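Tuesday, late

Dead on my feet but if I don't write it down tonight I won't. Up at 6, coffee, then straight into boxes. Still 2 left in the hall marked KITCHEN MISC, my own handwriting, no help at all.

Went to Cladier at lunch for shelf liner. They had the roll in white only. Bought it anyway. Parking was a nightmare, ate a granola bar in the car.

The Stoica order came - finally. 133 dollars for the pans and a colander I forgot I'd ordered. Washed everything before it goes in the cupboard because of that greasy film new pans have. Took two sinks of water. Hands like raisins.

Made the rice with the leftover chicken, 175 grams of rice, which is too much for me, it always is, so that's tomorow sorted. Phone rang in the middle, wrong number. Rice caught a bit on the bottom.

Drawer next to the stove still sticks. Rubbed candle on the runners like the Clamura leaflet says. Slightly better? Have to pull it from the left or it jams.

Moved the dish rack again. Third spot since the weekend. First by the window, where I kept knocking it with my elbow, then next to the stove, stupid, everything got splattered. Now at the wall end of the counter and I think it can stay. Like the wire one so much more than the old plastic tray. The plates stand up on their own in the wavy bit and I'm not stacking them wet on a towel anymore. Black one, cream one, side by side. Need to stop buying plates one at a time, nothing matches - but I do like the black one. 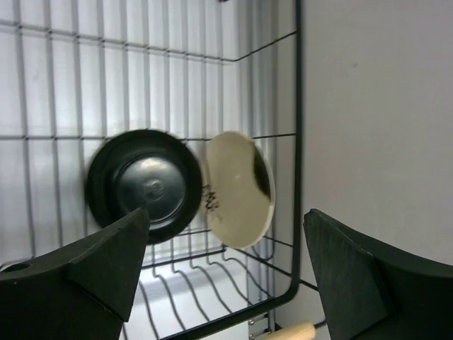 My sister says plates should never live in the rack, dry them and put them away the same night or the counter is never clear. She's said it twice this week. And wire racks leave rust rings, according to her, so put a tray under it. Fine. Maybe a tray.

Dostareo has trays, have to look at the sizes. Measure the counter first!! Last time I didn't and the bread box went back.

Tomorrow - the hall boxes, lightbulb for the pantry, call about the faucet drip, trash out before 7. Bed.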